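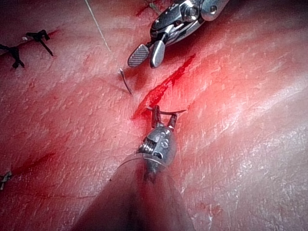 Started by Anisa Govindasamy, 20 November 2023
Board: Bills, Claims and Insurance

Has anyone's surgery estimate ever matched the bill?

I had an outpatient operation at Vorkcombe in August. Two weeks before, the billing desk had me run the numbers through Tirow, their "price clarity" tool. It said my share would be $900. I paid that up front because they offered a discount for it, which I still can't find on any piece of paper.

Now I have a second bill for $409. It says "facility services, other." I called and was told the estimate was "a snapshot." A snapshot of what? They knew the procedure, they knew the surgeon, they knew my plan. I'm not saying it's a scam. I'm saying I don't see what the tool is for if the real number shows up three months later.

Has anybody fought one of these and won?

---

pellgrove
Ask for the itemized bill, with codes. Don't pay anything until you have it. The first sheet they send is a summary and it's useless.

---

dot_in_the_valley
I'll be the unpopular one. An estimate is an estimate. My brother-in-law gets mad at the mechanic for the same thing. If they're in there and it takes longer, it costs more, and you'd want them to take the time.

---

Anisa Govindasamy
Sure, but nobody has said it took longer. I asked that exact question. The woman on the phone said she couldn't see clinical notes, and the surgeon's office said they don't handle billing.

---

hank4409b
dot, my mechanic calls me before he does the extra work.

---

dot_in_the_valley
Your mechanic's customer is awake.

---

pellgrove
Who's the insurer? If it's Mathias, check whether the second claim was even sent to them. Mine got billed straight to me and I only caught it because the explanation of benefits had one claim on it and I was holding two bills.

---

Anisa Govindasamy
It is Mathias. Just logged in. One claim. The $409 isn't on there anywhere.

---

rosalind_q
Don't get your hopes up. I did all this last year. Itemized bill, letters, the whole thing. It took 57 days and they knocked off $200 as a "courtesy adjustment," which I think means they'd like me to stop writing. They never told me what the charge was. Then the rest went to Grolov for collection while my appeal was still open.

---

pellgrove
Did you have the appeal in writing?

---

rosalind_q
Online form. No copy. Yes, I know.

---

hank4409b
Certified mail, every time. And I wouldn't trust any hospital tool that shows you one number. Show me a low and a high and I might believe you tried.

---

dot_in_the_valley
OK, if it never went to Mathias, that's different from what I was talking about. I'd fight that one too. I still think people expect too much from these calculators.

---

Anisa Govindasamy
Letter goes out tomorrow — certified, with a copy to Mathias. I asked for the codes and for the Tirow estimate as they have it on file, because mine is a screenshot and I don't trust theirs to say the same thing. Will post what comes back.

Contact the moderators | Copyright 2023, all posts belong to their authors | Back to top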